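**Subject: Re: [brumton-residents] Petition to full council – do we really get a debate?**

Hello all,

Kasun Rathnayake wrote:

> I've read the petition scheme twice and I'm still confused. It says a petition with 650 signatures "shall be debated" at full council, but a neighbour in Isbridge told me theirs was just "noted" and the whole thing was over before she'd found a seat. Is a debate the same as a vote? And does anyone know if signatures from people who work in Brumton but live elsewhere are counted? I don't want to get to the meeting in October and find we've fallen short.

Kasun, this is a great question and I'm so glad you asked it on the list, as I've had the same one from three people privately.

Short answer: no, a debate isn't a vote. Under our scheme the lead petitioner speaks, councillors then discuss it, and at the end the mayor can do one of several things. She can send it to the cabinet member with a recommendation, she can pass it to scrutiny, or she can put a motion to the chamber, but only if a councillor moves one and another seconds it. Without a motion there is nothing to vote on and it gets "noted". I'd bet that's what happened to your neighbour. Isbridge had the signatures and the speaker, and no councillor had been asked to move anything.

So we need to ask! I've already had a friendly chat with one of the ward councillors, who is willing to move a motion if we give her a draft in good time. It has to be with democratic services by noon, seven working days before the meeting. They are strict about the noon part.
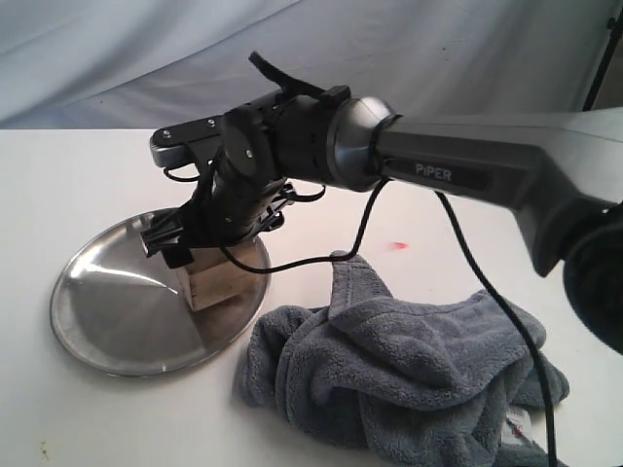 On signatures, the wording is "live, work or study in the borough", so yes, people who commute in do count. They have to give the work address and not the home one, though. I went through the paper sheets last night and 70 of them have an out-of-borough home address with nothing else, so those are at risk. A good few are from the trading estate and I should think they'll happily redo it.

Where we stand at the moment:

- 917 signatures in total, paper and online together
- 70 of those need a Brumton work or college address
- roughly 60 look like duplicates (signed on the high street and again online, bless them)

Even if we lost every one of those we'd still be well over 650. I really am thrilled with that. When we set up the first stall outside the library I'd have been pleased with half of it.
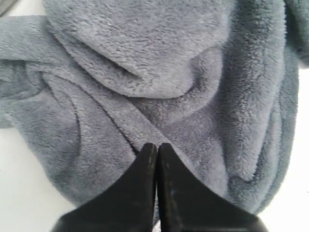 *Blue-grey fleece with the gripper at the near edge.*

Now, the bit I'm most excited about – the bus evidence. As most of you know, the petition asks the council to publish the full scoring behind the Stidanel contract before it is renewed, and to hold a public session where passengers can put questions to the cabinet member. It does not ask for the contract to be scrapped. Please do keep saying this on doorsteps, as the letter in last month's newsletter got it wrong and I've been asked about it ever since.

The last scrutiny report has a whole appendix on missed evening services that was never discussed in the meeting. It's dry but it's worth your time, page 14 onwards especially. If someone could pull out the figures for the Song Lane stops I'd be very grateful. That's where most of our stories come from and the two would sit beautifully side by side.
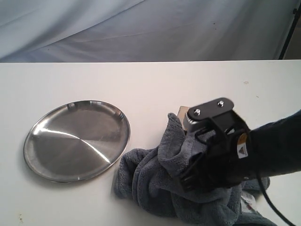
*Steel plate and grey towel on the white table.*

Speaking time is five minutes for the lead petitioner, and it can be shared between two people as long as we tell them beforehand. Kasun, would you think about doing the second half? You explained the questions session so clearly at the last stall and I'd love the chamber to hear it from you.

Public questions are separate, by the way. Anyone can put one in, one per person, and you get a supplementary on the night. Four or five decent ones on different points would help us enormously. Send them to me first if you'd like a second pair of eyes – or just send them in!

I'll circulate the draft motion as soon as I've got the second paragraph to make sense.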